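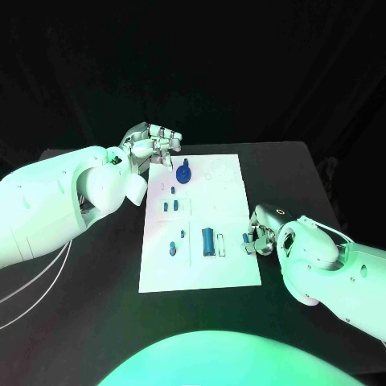 ロボット作業実習 第2回 配布資料
紙の上に部品を置く作業の約束ごと
2021年9月6日

今日の範囲

前回は腕の座標系と手指の関節の話で終わりました。今回からいよいよ作業台に向かいます。題材は、輪郭を印刷した白い用紙の上で小さな青い部品をつまみ、運び、決められた輪郭の中に置くというものです。子どもの型はめ遊びに似ていますが、双腕と多指ハンドでやると実に奥が深い。私はこの課題が大好きで、毎年準備をしながら新しい発見があります。

ただし好き勝手に動かしてよいわけではありません。部品が小さく、指が細かく動く作業ほど、条件のそろえ方と記録のつけ方で結果の意味が変わってしまいます。前半で台の上と台のまわりの決まり、後半で記録と判定の決まりを扱います。実習の手順書はPlesomness共通手順と呼び、以下「共通手順」と書きます。

1. 根拠になる文書の階層

まず、規則には層があることを押さえてください。

いちばん上に法令があります。国内で産業用ロボットを使う場合は、労働安全衛生法と労働安全衛生規則がまず関わります。教示や検査の作業者に特別教育が必要になる場合があることは、就職してからも必ず役に立つ知識です。

次に規格です。機械類のリスクアセスメントの考え方はISO 12100、産業用ロボットの安全要求はISO 10218の第1部と第2部、人と同じ空間で動く協働運転についてはISO/TS 15066に技術的な指針があります。図書室で読めます。最初から通読しようとすると眠くなるので、ISO 12100のリスク低減の流れ図から入るのがおすすめです。本質的安全設計、安全防護と付加保護方策、使用上の情報、という順番が頭に入ると、ほかの規格の読みやすさがまるで違ってきます!

その下に、実習室の規則と共通手順があります。上の層と食い違ったら上が優先です。逆に、実習室の規則が規格より厳しいことはよくあります。「規格では許されているのに」という質問を毎年受けますが、厳しくするほうは自由です。

2. 台の上の決まり

2.1 用紙

用紙は台の中央に平らに置き、長い辺の向きをロボットの前後方向に合わせます。四隅が浮いていたら交換してください。角がわずかに持ち上がっているだけで、指先が紙を引っかけ、置き終えた部品まで全部動くことがあります。

用紙の輪郭は薄い線と濃い線のどちらで刷ってもかまいませんが、一つの試行群の中では混ぜないこと。刷り直した場合は版の番号を変えます。拡大縮小印刷は禁止です。プリンタの「用紙に合わせる」が効いていて、円が部品より小さく刷られていた班が過去にありました。刷ったら必ず定規を当てる。面倒ですが一度やれば習慣になります。

2.2 部品

部品は大きさも形もばらばらです。円盤の上に突起が立ったもの、立てて使う円柱、細いピン。同じ色なので、見分ける手がかりは形と寸法だけになります。人間の目では簡単でも、認識プログラムには意地悪な条件で、だからこそ面白いところです。

開始時の配置は配置表に従います。立てる部品は立て、寝かせる部品は寝かせる。円柱は立てた状態と寝かせた状態で難しさがまったく別物になるので、姿勢の欄を空白にしないでください。倒れた部品をそのまま開始状態にしてしまうのは、初回で最も多い失敗です。

部品の呼び名は形で統一します。「電池みたいなやつ」「キノコ」といった愛称は、会話では楽しいのですが、記録では使いません。班が替わると別のものを指し始めます。部品番号と形の名前を併記してください。

2.3 空いた輪郭

部品の置かれていない輪郭も配置の一部です。まだ置いていない場所なのか、この試行では使わない場所なのかを、開始前に配置表で区別しておきます。終了後の写真だけを見て判断しようとすると、後から必ずもめます。

2.4 ケーブル

腕のケーブルが台の上を通るときは、用紙の外側を大きな弧で通し、用紙にかからないようにします。腕をゆっくり全可動域で動かし、ケーブルが突っ張らないこと、紙の縁をこすらないことを確かめてください。手首の近くの輪は余裕のために作ってあるものです。見た目がすっきりするからといって縛り直さないように。

3. 台のまわりの決まり

3.1 立ち位置

運転中は、床の線の内側に入らないこと。部品が落ちても、転がっても、目の前で止まっても入りません。まず停止、停止の確認、それから入室です。声に出して「停止」「確認」と言ってください。照れくさいのは最初の2回だけです。

非常停止ボタンの担当を一人決め、その人は記録や片づけを兼ねません。ボタンから手の届く範囲にいて、画面よりもロボットを見ます。交代するときは運転を止めてから。

3.2 速度と力

初めて試す動作は必ず低速で。双腕の場合、片方ずつ通してから両方を同時に動かします。左右の手が用紙の同じ区画に入る動作は、どちらが先に入るかを書いてから実行してください。

多指ハンドは握り込む途中に隙間が閉じていきます。指と指の間、指と手のひらの間は挟み込みの危険箇所としてリスクアセスメント表に必ず挙げること。産業用の平行グリッパだけを見てきた人は、ここを書き落としがちです。肘や手首の関節まわりで機構が見えている部分も同様です。

3.3 背景と照明

背景は暗い幕を引きます。しわが多少あっても構いませんが、試行群の途中で引き直さない。照明の位置も動かさない。

胴体の前面が光る機種では、その色が腕の白い外装にも台の面にも映り込みます。青緑なら青緑、赤紫なら赤紫の光が、白い部分をかなり染めます。色で部品を抽出するプログラムを書いている班には大問題です。記録票の「発光色」の欄はこのためにあります。同じ部品を違う光の下で見比べるのは、画像処理の授業の復習としても最高の教材なので、時間が余ったらぜひやってみてください。

4. 一試行の進め方

(1) 配置表を読み上げ、もう一人が台の上を指差して確認する。
(2) 線の内側に人がいないことを確認する。
(3) 記録ソフトVovarを起動し、試行番号を入れる。
(4) 両手を開始姿勢に戻す。
(5) 非常停止担当が「よし」と言ってから動作を始める。
(6) 動作中は台に触れない。部品が倒れても直さない。
(7) 手が用紙から離れ、両腕が止まったら終了時刻を書く。
(8) 停止を確認して台に近づき、判定する。
(9) 判定と記録が済んでから部品を戻す。

(6)が守れない人が本当に多いです。あと少しで入りそうなところで倒れると、つい指で起こしたくなる。気持ちはとてもよくわかります。でも手を出した試行は失敗より価値が下がります。失敗は立派なデータですが、途中で助けた試行は何のデータでもなくなってしまうからです。

つかんだまま止まったときも慌てないでください。指に挟まった部品を引き抜くのは厳禁です。停止し、手を開く操作をし、部品が落ちる場所に別の部品がないかを見ます。

5. 判定の基準

置いた結果は次の四段階で書きます。

A 輪郭の内側に収まり、指定の姿勢で止まっている。
B 指定の姿勢だが、輪郭の線にかかっている。
C 輪郭に触れているが、姿勢が違う。
D 輪郭に触れていない、または落とした。

線にかかったかどうかは真上から見て判断します。斜めから見ると、背の高い円柱はいくらでもずれて見えます。ロボットの頭の位置から撮った映像は作業の流れを読むには素晴らしいのですが、判定には使いません。手の影や指の陰に部品が入り、持っているのか、指の下にあるだけなのか決められない瞬間もあります。そういう瞬間に「把持中」と書きたくなったら、ひとつ深呼吸して「不明」と書いてください。

「不明」は恥ずかしい記号ではありません。むしろ「不明」がひとつもない記録票を見ると、私は少し心配になります。

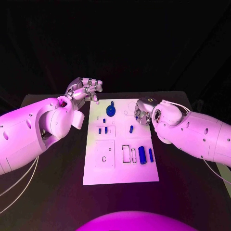
6. 記録の残し方

6.1 除外の決まり

6月に先行班が集めた記録は1068試行でした。そのうち34試行は除外、160試行は評価用として別に保管しています。除外の理由はすべて残っていて、記録開始前に手が動き出していたもの、配置表と違う用紙を使ったもの、途中で人が部品に触れたものに分類されています。

大事なのは、除外の条件が収集の前に決められていた点です。結果を見てから「これは調子が悪かったから外そう」とやり始めると、成功率はいくらでも上がります。皆さんも最初の試行の前に除外条件を書き、班の全員が署名してください。後から条件を足したい場合は、足す前の集計と足した後の集計を両方出すこと。

評価用の160試行は、動作の調整に使ってはいけません。ちらっと見るのもだめです。

6.2 台帳

試行の台帳はUndenに置きます。一行が一試行です。必須の欄は次のとおり。

試行番号
用紙の版
配置表の番号
使った手(左、右、両方)
発光色
判定(部品ごと)
人の介入の有無
備考

備考には、見たことと推測を分けて書いてください。「右手の指が曲がったまま部品の横で止まった」は観察です。「摩擦が足りなかった」は推測です。推測を書くのは大歓迎ですが、頭に「推測」と付けます。これができるようになると、卒業研究の考察が見違えるほどよくなります。

訂正は上書きせず、新しい行を足して元の番号を参照します。

6.3 映像の扱い

映像に人の顔や私物が入った場合は、共有フォルダに移す前に申し出ること。幕の端から廊下が見えていないかも確認します。映像ファイルの名前は自動で付くものを変更しないでください。

7. よくある質問

人が遠隔で動かした試行と、プログラムで動かした試行を同じ表に入れてよいですか。
入れて構いませんが、操作方式の列を追加してください。集計は分けます。混ぜた平均にはほとんど意味がありません。

部品を一つなくしました。別の班から借りてよいですか。
同じ部品番号なら可。備考に書いてください。3Dプリンタで作り直した場合は寸法を測り、新しい枝番を付けます。

輪郭に置いたあと、手を引くときに部品が倒れました。どの段階の判定ですか。
両腕が止まった時点の状態で判定します。ですからCかDです。置くことと離れることはひと続きの技能で、離れ方の設計には工夫の余地がたっぷりあります。指を開く順番を変えるだけでも様子が変わるので、試してみてください。

非常停止を押したら怒られますか。
怒りません。迷ったら押してください。押した理由を書いてくれればそれで十分です。

8. 次回までの課題

Sfakianakis実習室の台を一つ選び、リスクアセスメント表を班で作成してください。危険源は少なくとも、腕との衝突、指の挟み込み、ケーブルの引っかかり、部品の落下を検討すること。各項目に、どの層の規則に基づく対策かを書き添えます。規格の条文を引く場合は、版の年も書いてください。

もう一つ、除外条件の案を一枚。箇条書きで十分です。次回の冒頭で班どうし交換し、互いに抜け道を探してもらいます。毎年いちばん盛り上がる時間なので、意地の悪い目で読む準備をしてきてください!

持ち物は定規、筆記具、この資料。袖口の広い服と、首から下げる名札のひもは避けてください。名札は胸に留めます。

提出先はUndenの「第2回」の欄です。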